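Table Service Basics, handout for week 4
7/31/18

Hi all, me again. I promised I'd write up what we covered on laying a plain table, so I'm typing this while it's still fresh. Ese Chukwu took the second half and I've worked her points in where I can read my own scribbles.

Start with the mat. I put mine down first and square it to the table before a single plate comes out of the cupboard. Stripes are a big help if you're a beginner - you can tell right away when a striped mat is crooked, and a plain one will fool you for ages. Ese likes hers an inch in from the edge. I go by eye, and we've agreed to disagree!

Plates next. Pick them up by the rim, thumb flat, fingers underneath (no thumbprints in the middle, please, I will notice). White plates with a patterned rim are forgiving because the rim frames the food for you. Set the plate down, let go, then step back and look. Most people want to keep nudging. Don't.

When you clear, take the plates off before you touch the mat. Several of you were pulling the mat out from under things in June and I nearly had a heart attack. Check the back of the mat for crumbs, give it a shake over the sink and store it flat, never rolled.

For the written part, read the Okoro booklet up to page 43. It's dry, but the bit on spacing is good. If you want your own practice plates, Fivwood sells plain seconds and they'll do fine for this.

Homework: lay one place at home, clear it, and lay it again the next day without looking at your notes. Write me a short paragraph on what changed. Elin Pritchard is collecting them in room 1513, so hand them to her and not to me, I lose paper.

Next time we do bowls and glasses, and Ese is bringing the Bonard napkins, so come with clean hands.
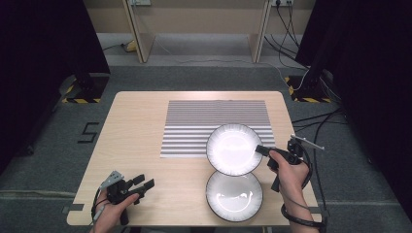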